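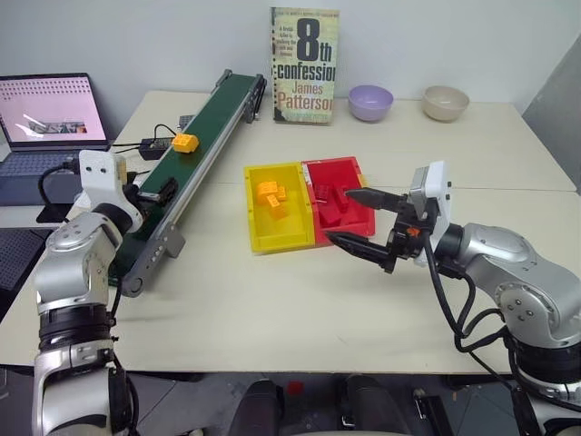
How do we set belt tension on the small conveyor after it has been off the rails?

Turn the two tail screws by equal amounts until the belt stops slipping under a flat palm, then run it for 3 minutes and look at where it is tracking. If it has walked to one side, back off the screw on the other side a quarter turn and run it again. Do not chase it with big turns. It takes a while to settle after each change.

December 2021, sorting table, bench notes

Belt went back on this morning. Milagros had it off to clean the rollers, which had a gray film on them from the old cleaner. We are done with that cleaner. Warm water and a drop of dish soap from now on, and dry it with the lint-free cloths from the Layug box. The bottle is still under the sink and should go out with the next chemical pickup.

First run after refitting it drifted left within a minute. Second run, after a quarter turn, it stayed put. I let it go for 9 minutes with nothing on it and the edge of the belt never touched the rail. Speed dial at the old mark. I put fresh tape over the mark, as the pencil was nearly gone.

Timed one brick end to end against the sheet we made in the fall. Close enough that I did not change anything. The time is in the log under the Pirnberg tab, row 271. Genalyn, if you sort that sheet again please keep the row numbers, I refer to them here.

Supply: the new one from Jullar has the right plug but the cable is shorter than the one it replaced. It reaches if the supply stays on the table. It does not reach the floor strip. I would like it off the table in the long run. An extension lead with the same barrel plug would do it. Price from Lamelow last time was fair, so ask them first. Needed before January, when the second belt is due.

Noise: there is a tick once per belt turn. It is the splice going over the roller. It was there before the cleaning too, and I could not feel a raised edge with a fingernail. Leaving it alone.

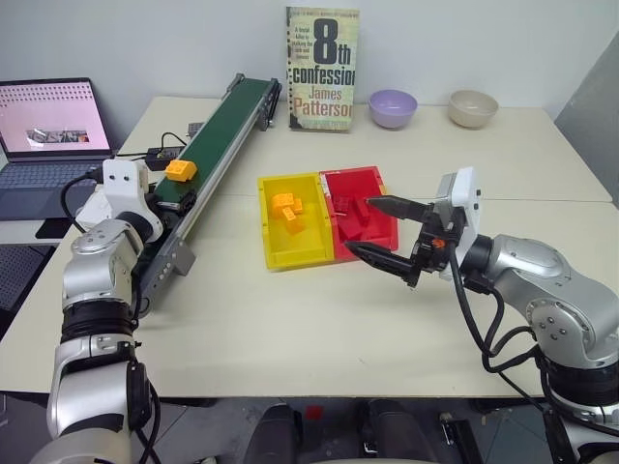 The sorting rule needs to be written down in one place, as we have each been carrying our own version of it. Bricks go by color only. Size and stud count do not matter for this table. Orange bricks go in the yellow bin and red bricks go in the red bin, and the bins stay side by side in the middle with the yellow one on the left. The trouble with the red bin is that red bricks hardly show against it when you glance over from the door, so it is easy to take it for empty and start a fresh run with bricks still in there. Look straight down into it before you write anything in the log. Genalyn suggested a sheet of white paper in the bottom. I am for it, but it has to be taped down flat or the bricks will slide under the edge.

Other things from the afternoon:

Brick stock. Full tally is 179 after I pulled the chipped ones. The chipped ones are in an envelope in the second drawer - do not put them back in the mix. A chipped corner catches on the rail and the brick turns sideways, and then we lose the timing for that pass.

Brick placement. Set each one down by hand on the middle of the belt, studs up. Milagros has been placing them near the rail because it is easier to reach. It is a small thing but the times come out different, and I would like the December numbers to match each other.

Bowls. The purple one and the beige one stay at the back of the table and are for the next part of the work. Please do not use them for screws. I have put a lidded jar on the shelf for screws.

Table. The two tops have crept apart a little at the seam. Clamp on the underside was loose, tightened it by hand. It wants a proper wrench. A thin brick will not fall through but a washer might, and has.

Still open: extension lead, white paper for the red bin, wrench on the clamp, and asking Layug if the spare belt they sent is the same width as this one. It looks wider to me on the roll. I will measure it when the calipers come back from the other bench.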